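Vrabec: interim report on the software work
To: Musa Afolabi, Trukgate
From: Bořivoj Beneš, Clastville
3/12/21

You asked for a shorter report this time. The last one had an appendix on clock synchronization, and I understand it was not widely loved.

The grant pays for three pieces of software: the pose tracker, the episode checker and the policy trainer. The tracker is finished in the sense that we have stopped rewriting it. It takes the marker detections and the wide-angle video from each gripper and gives back one trajectory per hand, with a confidence value we now trust enough to throw data away over.

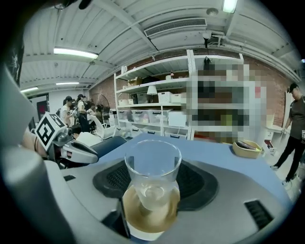 Throwing data away has been the main activity of the period. We had 895 episodes on disk when Otakar Šimko switched the checker on, and it rejected 30 of them before lunch. Most of the rejects were clock drift between the left and right streams. Two were Otakar testing the checker. The drift is fixed in the recorder and the old episodes have been realigned where that was possible.

The planner gave us more trouble. Clear cups and glasses are what our depth estimate likes least, and it used to place the rim anywhere between the table and next week. Branislav Zelenák replaced the depth step with a small network that predicts the rim directly from two views.
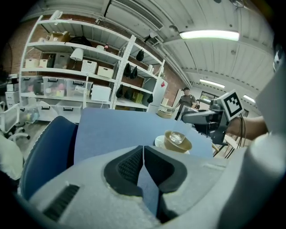

It runs in 30 milliseconds on the Zosen box, so the control loop no longer waits for it. We had budgeted a month for this and used most of June as well — the overrun is in the staff line, under a heading I tried to make sound deliberate.

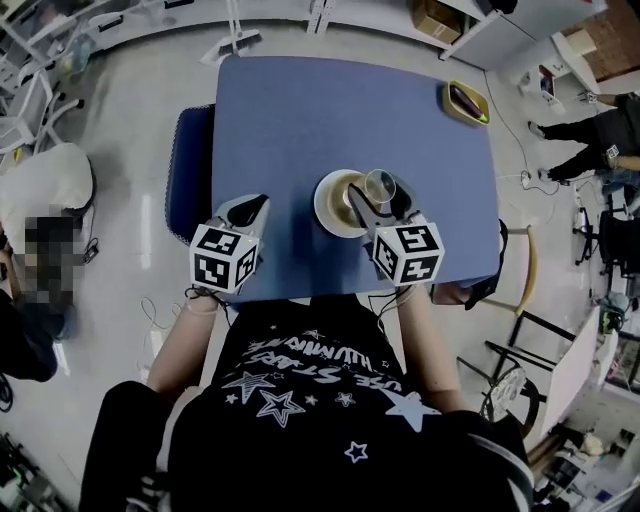
Miloslav Baláž has the trainer reading straight from the checked episodes, without the conversion script that only he could run. He seems a little sad about it. Training on 800 episodes now restarts cleanly after a crash, a feature we have had many chances to test.

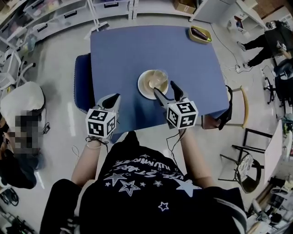

Two-handed tasks are the next item, and the one I would worry about if I were you. The policy has to decide which hand acts and which one stays out of the way, and our labels were vague on the point. With a glass on a saucer in the middle of the table and a gripper on either side, both hands have a fair claim to it. Branislav is adding a role label per hand per segment. The planner will also keep a margin around things that aren't part of the task, such as the yellow tray in the far corner, which the current version treats as open country.

For the next period we ask for no change to the total. We would like to move the unspent travel money to storage, with a target of 1,000 checked episodes. The clock synchronization appendix is available on request.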